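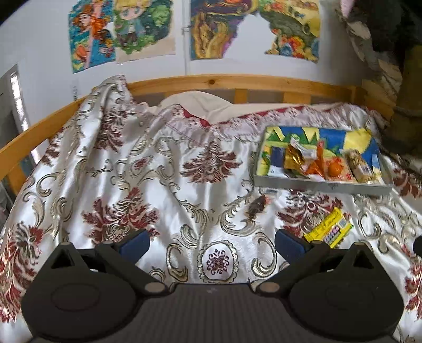
Sep 5, 2018

Third night of bad sleep, and I have now read everything the internet has to say on the subject. The advice is to keep the bedroom dark, cool and restful. Mine manages cool, thanks to the landlord's views on heating. Restful is harder with a shiny white satin bedspread covered in maroon flowers the size of dinner plates and enough gold scrollwork for a small opera house. It came with the flat in Tramurau and it slides off at 3 every morning, at which point I wake up and think about the Halonen invoices.

Anneli Hyvönen swears by counting backwards from 20. I did it in English, then in Finnish, where I got stuck at twelve and had to get up and look it up. By then I was hungry, so I had toast.

Gave up coffee after lunch in August. It has made me very dull in the afternoons and no sleepier at night — a poor bargain. The chemist on Runell Street sold me a herbal tea that smells of hay and has to steep for 21 minutes. I fell asleep waiting for it, sitting up in the kitchen, and woke with a stiff neck and a cold cup.

Two more nights of this and I'm ringing the doctor. Must also buy bread, and post the Trevine forms before they write to me again.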